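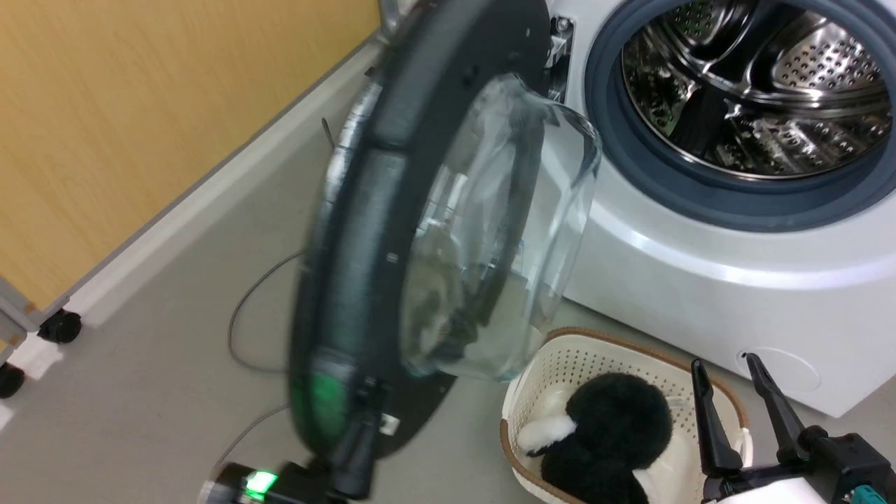 The door of a front-loading washing machine, with its glass bowl and the dark rubber seal behind.

THE PART OF THE WASH WE FORGET

By Kristof Michiels

When I moved to Ustbridge, the flat came with a washing machine and no manual. I was pleased about the first and did not think about the second. For two winters I put clothes in, took clothes out and closed the door firmly each time, as my mother had taught me. Then my towels began to smell like a cellar.

I did what most people do and bought a stronger powder. After this I bought a perfume for laundry, and the towels smelled like a cellar with flowers. It was the woman at the Lucero launderette, in the street behind mine, who asked me the right question. She wanted to know if I left the door open.

A front-loader keeps a little water after every wash. Some of it stays in the fold of the rubber seal, some in the drawer for the powder, and some below, in the filter. With the door shut, this water has nowhere to go. The air inside becomes stale, and mould likes the rubber very much, especially if you wash mostly at low temperatures, as I do.

So the first habit costs nothing. Take the laundry out when the programme ends and leave the door open by the width of a hand. If small children or a cat live with you, keep the door of the room closed, and look inside the drum before each wash.

The second habit is to wipe the seal. Pull back the fold with a finger and go all the way round with an old cloth. The lowest part needs the most attention. In mine I found hair grips, a coin and a grey paste which I will not describe in a magazine that people read at breakfast. Wipe the glass too, on the inner side, where fluff and soap collect. The bowl presses close to the seal, and a line of dirt there can be enough to let a few drops out on the floor.

Then comes the filter. On many machines it sits behind a cover low on the front, usually near a corner. Switch the machine off at the wall, wait until any hot water has cooled, put down a flat dish and a towel, and turn the cap slowly. I did not turn it slowly. I can tell you that 700 millilitres of old water is a surprising amount on a kitchen floor at 8 in the evening.

Once a month I run the drum empty on its hottest programme. The repair shop Flollach, which has served our part of town for longer than I have lived here, charges 113 pounds to replace a seal, with the work included. A new machine of the kind I looked at, the Wandilik, costs more than 300 — and it also has a rubber seal.

There is one more thing I learned from the launderette. We use too much powder. In soft water, with clothes that are only a little dirty, half of what I used to pour was plenty. The rest had been staying in the machine, feeding the grey paste.

My towels needed three hot washes before they were pleasant again. The perfume is still under the sink, almost full. My neighbour may have it, if she wants.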